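Monday, May. Casein paint, second round

Start 9.30. Workshop cold first thing, heater on until the curd was set. Picking up where the April pages stop, so see those for the first lot of boards and the sour batch.

Aim today: get a casein paint that can be brushed onto lime plaster in one coat over a size and doesn't dust off on a sleeve. Plondero want a sample board before they will talk about the hallway. They have asked for a pale ochre and a grey green, both flat.

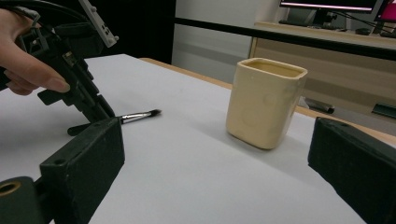
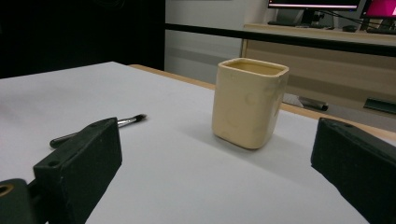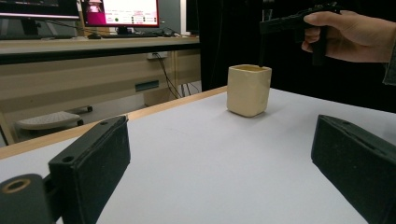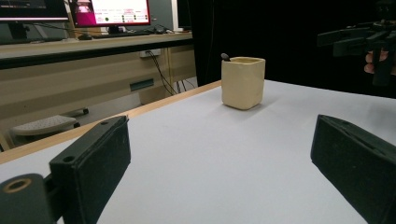
White table, Monday. Brush in the first two, square cup in all four.

Curd. Skimmed milk, vinegar, strained through muslin and rinsed until it stopped smelling sharp. I rinsed more than last time. The sour batch in April had hardly been rinsed at all and the lime went stringy as soon as it met it. Curd squeezed out by hand, crumbled, covered with a damp cloth.

Lime putty from the old tub, the one stored in the Caltex drum at the back. It has thickened a lot over the winter. Took it from well under the water, pushed it through the sieve, threw away the bits. One part putty to five parts curd by volume. Worked it with the back of a spoon until it turned to a clear-ish glue, left it, worked it again. No lumps this time after the second sieve.

Weighed 2000 g of chalk into the big bucket and wetted it the night before, which saved a lot of stirring. Water poured off the top this morning.

Mixes:

A – glue, wet chalk, yellow ochre. Thick cream.
B – as A but let down with water until it ran off the stick.
C – as B with a little linseed oil beaten in.
D – grey green. Green earth, a touch of black, chalk. Same thickness as B.

The ochre is from the Strazds bag. It is coarser than the last one and needs mulling on the slab first. I skipped this for A and there are streaks of raw yellow all down the board. Mulled it for B and C and the streaks went.

Boards were the lime plaster offcuts from the stair job. Half of each sized with thinned glue, half left bare. Room was at 18 degrees by eleven and stayed there.

Notes as painted:

A drags. It pulls the brush to a stop on the bare plaster and leaves ridges. On the sized half it is usable but I would not want to do a wall in it.

B goes on well. Looks far too thin when wet, nearly see-through, then comes up as it dries. Róisín Phelan came through from the joinery side while it was still wet and said it looked like dirty water. Showed her again after lunch and she asked what the second coat was. There was only the one.

C is easier again to brush but it has a slight sheen at the laps. Plondero said flat, so C is out for them. Worth keeping the recipe for woodwork.

D covered best of all of them. Green earth on its own was too weak, so the black is doing most of it. Dries a lot lighter than the wet colour – paint a dab on scrap and dry it on the heater before judging.

Rub test at 3.30, dark cloth, 23 strokes each, light pressure. The odd number is only because I had done that many on the first board when the phone went.

A sized: slight dust. A bare: heavy dust.
B sized: clean. B bare: some dust at the top edge where it dried quickest.
C: clean both halves.
D sized: clean. D bare: slight dust.

So size everything. The bare plaster sucks the water out and leaves the chalk sitting there with nothing holding it. Damping the wall first might do the same job for less work, not tried yet.

Pot life. What was left of B at 5 had started to thicken and smelt of the farmyard. Will not keep overnight. Mix for the day only, and tip what is left into the rubble bag, never down the sink. The trap is still slow from last time.

Eyes: wore goggles for the putty, took them off for mixing, got a splash on the cheek. Rinsed, no harm, but keep them on.

To do
Make 2 clean boards for Plondero, mix B and mix D, both sized. Write the mix on the back in pencil.
Try damping against sizing on the same offcut.
Ring Strazds and ask if they do the ochre in a finer grind.
More muslin.
Isport crates need to come off the bench by the window so the boards can lie flat to dry. Two people for the long one.
Repeat the rub test on all four after a week, same cloth.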